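Robot Manipulation Lab, Handout 4: Reaching, Closing, Letting Go
Hurncombe course page, last updated Apr 20, 2019

OK, so last time we got through joint limits and I went on way too long about cables (sorry, but they matter!). This week we start on the task itself. Your team will have 11 graded tries, and you pick which flat object you want to work with.

Start slow. I mean really slow. The first thing I want from everyone is a clean approach: fingers open, tips just over the white table, no scraping. Keep an eye on the wrist camera while you do it, and learn to judge height from the shading under the tips. Set your first approach height in the Nanumley config file, and save a copy before you change it, please.
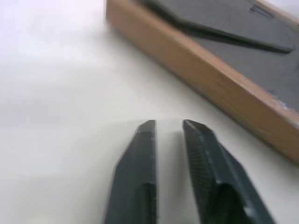 Edges are where most of the points go. If you come in too steep, one fingertip lands before the other and the object skates away from you. I like to line up with a long side, stop, check both tips, and only then close. The closing speed in the starter code is 650, and you're welcome to lower it. Going past 2000 gets you a zero for that try, so don't!

Now, two arms. The Gallagher task sheet says you can use either arm or both, and every September half the class picks one arm thinking it'll be easier. Sometimes it is! But with a flat thing in the middle of the table I'd much rather bring both grippers in low from the sides and let one steady it while the other gets a grip.

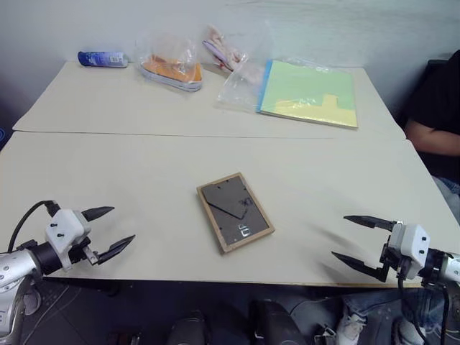
Give the second arm its own wait step, too. In the Rinar scripts both arms start together unless you say otherwise, and they'll happily meet in the middle. I use a wait of 140 milliseconds, which is plenty for the slow settings.

For your log, write down the start pose, which arm moved first, and what you changed since the last try. Messy handwriting is fine, missing tries are not.

Reading for next time: the section on contact and friction, first half only. Bring your config file with you.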